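Keep the Toys at the Library

By Morenike Nwosu

The town wants to end toy lending at the Irkham branch library in October. The argument is that a library is for books and that parents can buy toys cheaply anywhere. I think the town is wrong on both points.

Toys were borrowed 2,749 times last year. Most of those loans went to families with children under five, who lose interest in a toy in two weeks. Buying at that rate is a waste of money and closet space. Borrowing is not.

My neighbor Yetunde Okeke takes her son every other Saturday-hours opening. He picks one toy and she picks one book. She told me she had no library card before the toys came in.

The cost is small. Esmaeil Zarei, who ran the branch until he retired, put it at less than the yearly bill for the parking lot lights. Broken pieces are a real problem, and I would support a modest deposit. I would also drop the puzzles, which never come back whole.

Closing the collection saves almost nothing and sends families away from a building they already pay for. The town should leave it alone.
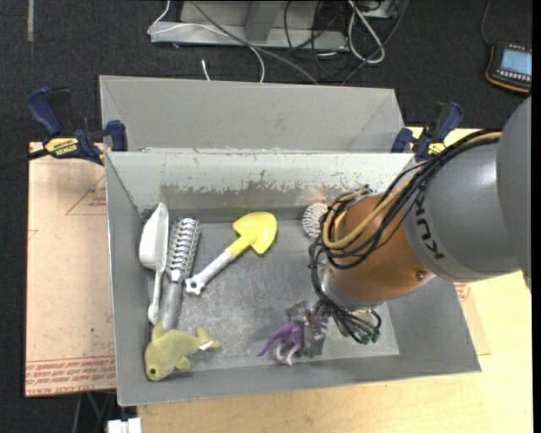

A purple toy dinosaur at the bin, with a KUKA robot arm.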